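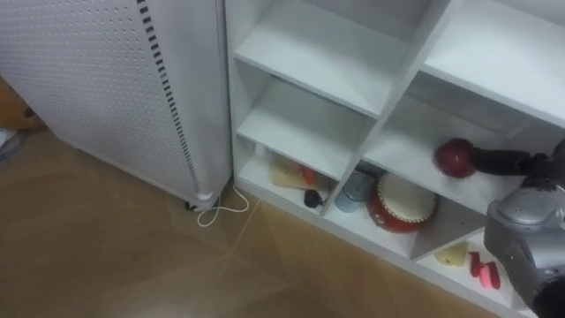 How a Cubby Shelf Works
Home Science for Young Readers – Unit 4: Storage
Published by Fernlow

A cubby shelf is a piece of furniture made of boxes that share their walls. Each box is called a cubby or a compartment. The boxes are open at the front, so a person can see what is inside without opening a door or pulling out a drawer.

The parts

The flat boards that run from side to side are the shelves. The boards that stand up between them are the dividers. A board that closes the rear of a cubby is called a back panel. A back panel stops small objects from falling behind the unit, where they are hard to reach.

One board usually does two jobs. The floor of an upper cubby is also the ceiling of the cubby below it. A divider is the right wall of one cubby and the left wall of the next. Sharing boards in this way saves material and makes the unit lighter.

Many cubby shelves come in flat boxes and are put together at home. The boards are joined with screws. A screw has a spiral ridge called a thread. When the screw turns, the thread cuts into the board and pulls the two pieces tight. If you look at the top of a finished shelf you may find small dark holes, often in pairs. These are screw holes.

Load

Everything on a shelf pushes down on it. This push is called the load. The board passes the load sideways to the dividers, the dividers pass it down, and at the bottom it reaches the floor.

A long board with nothing under its middle will bend when the load is large. The bend is called sag. A short board sags much less than a long one of the same thickness. This is one reason cubbies are small: the dividers hold up each board every short distance.

Fruit is a light load. One apple or one pear does not bend a shelf. A stack of books can.

The top surface

The top of the unit is a shelf too, but it has no ceiling. Tall things can stand there. Round things can be kept there as well, if there is something to stop them from rolling off the back. A raised strip along the rear edge does this. It is called a backboard or a back rail.

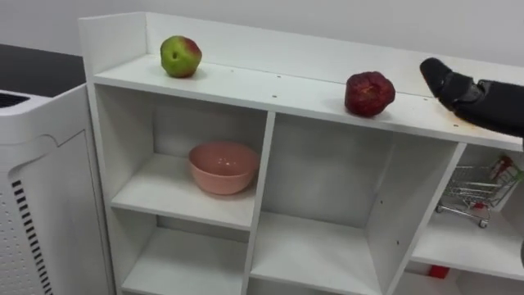 A green and red apple and a darker red apple on top of the shelf. The pink bowl and the small wire shopping cart have a cubby each.

There is often no strip along the front edge. A round object set close to the front can roll off if the unit is bumped, so place it nearer the back.

Round objects and rolling

An object rests in a steady position when its weight is held up evenly from below. A bowl has a wide base and stays where it is put. An apple touches the shelf over a small area, but it has a hollow at the bottom that helps it stand. A lemon has no hollow. It lies on its side and can roll, although the tip at its end makes it roll in a curve. A pear on its side also rolls in a curve, because one end is wider than the other.

Try it: Lay a pear on a table and push it gently. Watch which end travels farther.

Putting an object on a high shelf

Placing something on a shelf takes several small movements. Grown-ups do them without thinking. They are easier to learn one at a time.

1. Choose the spot first. Look for a space wider than the object.

2. Curl your fingers around the object. Use enough force to hold it and no more. Soft fruit bruises when it is squeezed.

3. Put your feet slightly apart, with one a little ahead of the other. This gives you a wider base and makes you harder to tip over.

4. Raise your arm until the object is higher than the edge of the shelf. Then move it forward.

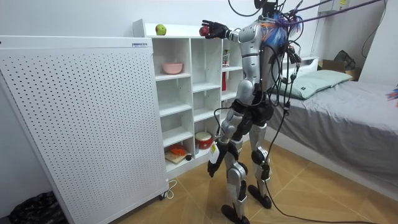
5. Lower the object until it touches the board. Wait until it is still, then open your fingers.

6. Pull your hand straight back so that you do not knock the things next to it.

Do not climb on the cubbies to reach the top. A unit can tip forward when a person's weight is on the front of it. Ask an adult for help – and ask whether the unit is fastened to the wall.

Sorting

To sort is to put things into groups by a rule. The rule can be color, size, shape or use. A cubby shelf is useful for sorting because every group can have its own box. 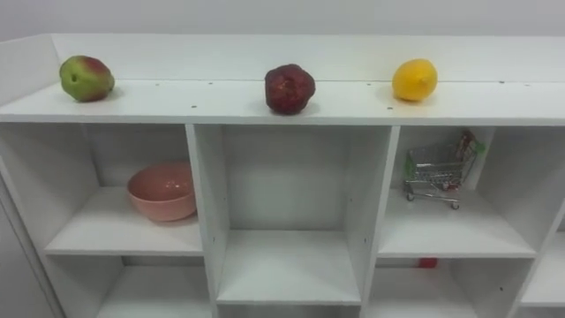

SORTING BY KIND

The pear, the dark red apple and the yellow lemon belong to one group, fruit. They share the top board. Objects of other kinds can go in the cubbies underneath. If the rule were color, the lemon might share a space with a yellow cup, and the apple would go somewhere else.

Leave some cubbies empty if you can. An empty cubby is a place for the next thing that comes home.

Words to know
Compartment – one box in a cubby shelf
Divider – an upright board between two compartments
Load – the push of objects on a shelf
Sag – the bend in a board under a load
Thread – the spiral ridge on a screw

Next in Unit 4: Drawers and Runners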